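Questions we get asked at the Werkerden Allotments, mostly in November, mostly by people standing on somebody else's leeks.

## How long is the waiting list?

Long. We have 132 plots and the turnover of a minor monarchy. People leave when they move away, when their knees go, or when they fall out with the neighbour over a hedge. Put your name down anyway. Uliana Yatsenko keeps the list and will write to you once a year to ask if you still mean it. If you don't reply, she takes that as an answer.

## Can I share a plot with a friend?

You can, and it works well until the courgettes. Both names go on the agreement and both of you owe the rent. We don't settle disputes about who planted what.

## What does the rent cover?

Water from April to the end of October, the skip in spring, and the padlock on the top gate. It doesn't cover the lower gate, which belongs to the farm and is held shut with optimism.

## Do I need to dig the whole thing straight away?

Please don't. Every year someone turns over a full plot in one heroic weekend and is never seen again. Clear a quarter, cover the rest with cardboard, and come back in spring. We ask that half the plot be in use after 12 months. "In use" includes fruit bushes, flowers and a decent compost heap. It doesn't include a trampoline.

## Are sheds allowed?

One per plot, and no taller than the person inspecting it. That's Sizwe Coetzee, so you've got a fair bit of room. Greenhouses are fine if they're tied down. The Gritska side catches the wind, and in the last big storm two of them went visiting.

## Can I have a bonfire?

After dusk, November to February, dry stuff only. Look through the heap first for hedgehogs. If your smoke is drifting over the Lytvynenko Road washing lines, put it out before they come round, as they do come round.

## Can I bring my dog?

On a lead, yes. Dogs are popular here and their owners are tolerated. Keep yours on the main path and off other people's beds, and take everything it produces home with you. It isn't compost, whatever you read.

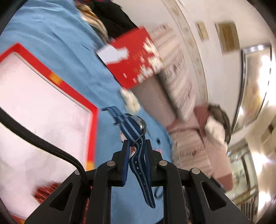
## When is the water turned off?

At the end of October, before the first hard frosts get into the pipes. The tanks stay full for a while afterwards, so you can still dip a can. Taps come back on in April.

## What grows well?

Potatoes, beans, kale, rhubarb and bindweed. The soil is heavy clay, so carrots tend to come up looking like hands. Assunta Colombo on plot 4 grows splendid tomatoes and will tell you how, at length, if you've brought a chair.

## Who do I tell if I want to give up my plot?

Drop Uliana a note through the hut door. Take your tools and leave the rhubarb.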